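Subject: Re: [milix-neighbors] Depot lot rezoning, what we know so far
Date: December 18, 2024

On the list, a neighbor wrote:
> The Godville planning board has posted the Sisent application for
> the old depot lot. It asks for 303 apartments and ground-floor
> retail. The developer says the small park on Russo Street stays
> public. I think we should support it and move on.

I read the whole packet last night and I'm not ready to move on. "Stays public" appears in the cover letter and nowhere in the draft agreement. If the park is a condition, it should be written as one — with a deed restriction attached.

The traffic study also bothers me. It predicts 1,292 car trips a day, then calls the effect on Russo Street "minor." The counts come from 2 days in December, when the school was closed.

What I'd like the board to answer before any vote:

1. Who owns the park after the sale closes, and who pays to keep it up?

2. Why does the affordable share drop after 9 years?

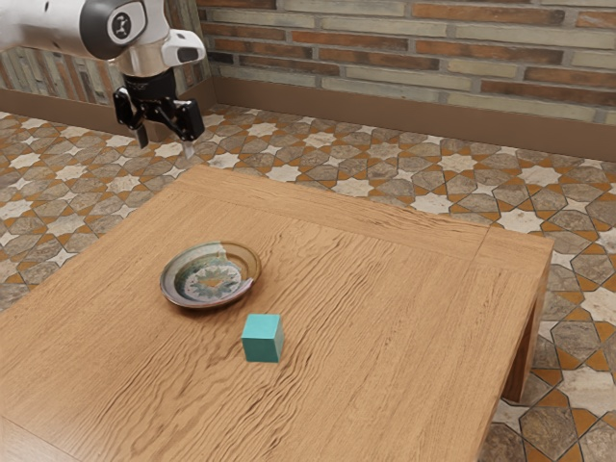
3. Will the traffic counts be done again with school in session?

I'll send these in as written comments. Copy whatever you like, but please use your own words. The board tends to lump form letters together.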